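Search this site
Enter keywords
Go

Household Organization, Unit 5
Sorting and storing small tableware
Handout for students of the evening course, Grutar School of Home Services

Before you read: please bring your notes from Unit 4 (shelves and drawers). We will use again the words "home place", "overflow" and "return path", and I will not explain them a second time.

1. Why we spend a whole evening on spoons

Many students are surprised that cutlery has its own unit. In the small guesthouse at Cârstea, where I worked before I started to teach, we had 267 teaspoons in the inventory and every morning the breakfast room was missing teaspoons. They were in the building. They were in the knife drawer, in the sugar jars, in the box for the garden tables. The problem was the sorting, and buying more of them did not help us at all.

A spoon is small, it looks like its neighbor, and it is put away by a person who is in a hurry. So the system must be so simple that a tired person can follow it at nine in the evening.

2. Choosing one rule

You can sort spoons by size, by use, by set or by color of the handle. Choose one of these first. If you choose two rules at the same time, you will sooner or later hold a spoon which belongs in two places.

For a home with children, or for a shared kitchen, I recommend the color of the handle. It can be understood without reading, and from a distance. For a restaurant, sort by use (soup, dessert, coffee), as the handles are usually all metal.

Write the rule in one short sentence. "Orange handles go in the red tray" is a good sentence. "Spoons of the second set go in their usual place" is not good, the new person does not know what is usual.

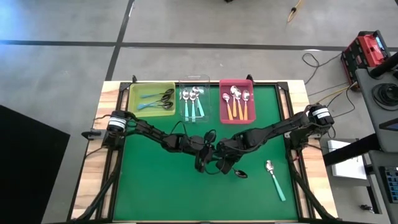

The number of trays should follow the rule. If one color needs more room than one tray can give, it may have a second tray, but then decide which one is filled first. I call them first tray and second tray. Without this decision the two trays will slowly become one tray for everything.

3. Direction inside the tray

Lay all the spoons in one tray in the same direction. When the tray stands lengthwise in front of you, the bowls go to the far end and the handles come toward your hand. In this way you take the spoon by the handle and you do not touch the part which goes in the mouth. When the tray is placed across, choose left or right and keep it.

Small differences in the angle are not important. A spoon that leans a little is still easy to find. Please do not lose time making the lines perfect - this is the most common mistake of careful students, and I was also such a student.

4. The loose spoon

At the end of the work there is very often one piece left on the table. Do not put it in the nearest tray only to be finished. Look at it, say your rule, and then put it where the rule sends it. If the rule gives no answer, the piece goes to the overflow box, and you look at this box once in a month.

5. Practice in class

Work in groups of 2. Each group receives a mixed set of spoons, trays and a table mat. The mat keeps the pieces from sliding, and it also makes less noise, for which the class next door will be thankful.

First, write your rule. Then sort the set without speaking. After this, change places with another group and try to guess their rule only from their trays. If you cannot guess it, discuss with them what was not clear.

6. Homework

Sort one drawer at home and leave it in use for a week. Do not correct it during this time. Then note which pieces have moved and where they went. One page is enough, and a drawing is welcome.

Optional reading: the chapter about drawers in the Hiveck course book, available at the school desk.

Related handouts
Unit 4: Shelves and drawers
Unit 6: Pots, lids and the deep cupboard
Labels that stay readable
Nurkton kitchen visit: what to bring

Contact the school desk | Copyright Grutar School of Home Services | Back to top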